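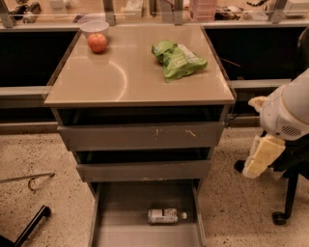 Drawer test, all three pulled out, bottle in the bottom one.

Search posts Search

Okay, thread time. I've been trying out the Perron kit from Rombridge on our arm and a bunch of you asked if it's worth the money. Long answer below!

The kit is software plus a set of soft finger pads, and it runs 3,717 a year for one arm. There's a cheaper tier at 3,000 but you lose the drawer routines, and those were the whole reason I wanted it (so, no).

Setup took me one long afternoon. The calibration wizard is great right up until the last page, where it wants a file name with no spaces and won't tell you so. Telma Arancibia on their support chat got me past it in a couple of minutes - thank you Telma!!

My go-to job is a plain gray drawer cabinet with an apple, a bowl and a green snack bag on top. You type "put the apple in the bowl" and off it goes. Apple is easy. Crinkly bags are still where I see the most misses.

Drawers I'm really happy with. I ran 400 opens and it fumbled 13, nearly all on the middle one. Closing is slower than I'd like and there's no speed setting for it yet, just for opening, which is such an odd choice.

Clear bottles lying on their side: hit or miss. Turning the label matters a lot more than I expected - label up and it does way better for me.

Nicanor Ledesma asked how it compares to Olla. Olla is faster out of the box, but I could never get it to handle a drawer that was already part open. Perron just deals with it.

Would I renew? Yes, at this price, if the September update fixes closing. Trial is 13 days, and you'll want a real drawer ready before you start the clock.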